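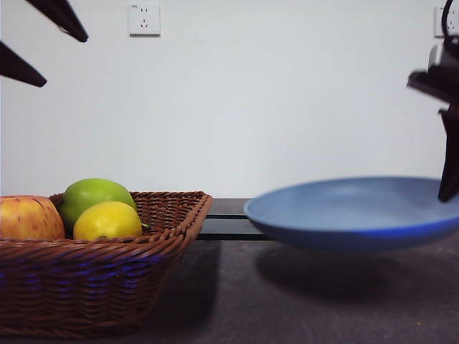

3 min read

Dear all at the Zalatholm fund,

It has been a busy stretch since our March letter, and I'm glad to say most of the news is good. As you may remember, this part of the grant pays for collecting examples: a person steers the two arms through an everyday table job, we record everything, and the recordings go into the training set. As of 3rd May we have 1903 recordings that passed review. Another 254 are waiting to be looked at, and those will keep Wendley and me company for a good part of the coming month.

Most of our time this spring went into the fruit and dish tasks. We chose them together with you last year, and I still think they were a good choice, even if they have tested our patience more than once. Fruit is friendly to work with. An apple more or less tells the fingers where to go, and a lemon is nearly as kind. Plates are another matter! A shallow plate gives a gripper very little to hold, and our operators have had to find their own ways of getting one off the table. Some go for the rim and some press a finger against the inside and coax it up from there. We argued for a while about whether to settle on one method and teach it to everybody, and in the end we let people keep their own habits. Peng feels the model will be better for the variety, and I have come around to that view, though it does make reviewing slower.

Speaking of reviewing, we found a problem in April that I would like you to hear from me first. In 31 of the plate recordings the log for one arm ran slightly behind the video, so the fingers seemed to arrive before they had been told to move. We took all of those out, and they aren't in the total I gave you. Plirka has rewritten the part that stamps the times, and we now check it at the start of each session - it takes a minute or two and saves a good deal of grumbling later.

We also trained two new operators. Both were slow and careful at first, as everyone is, and we kept their early attempts in a separate folder with a note of who was steering. Those may be useful to anyone who wants to study how people learn the controls.

For the next period we plan to vary the lighting, bring in bowls and cups, and record 35 sessions in which the operator is asked to recover from a bad grasp. I would also like to talk with you about storage, as the video is filling our drives faster than the budget allowed for. I'll send the figures separately, once Wendley has checked them.

Thank you, as always, for your patience and your very good questions. You're welcome to come by and try the controls yourselves any time.

With warm regards,
Orestis Gkikas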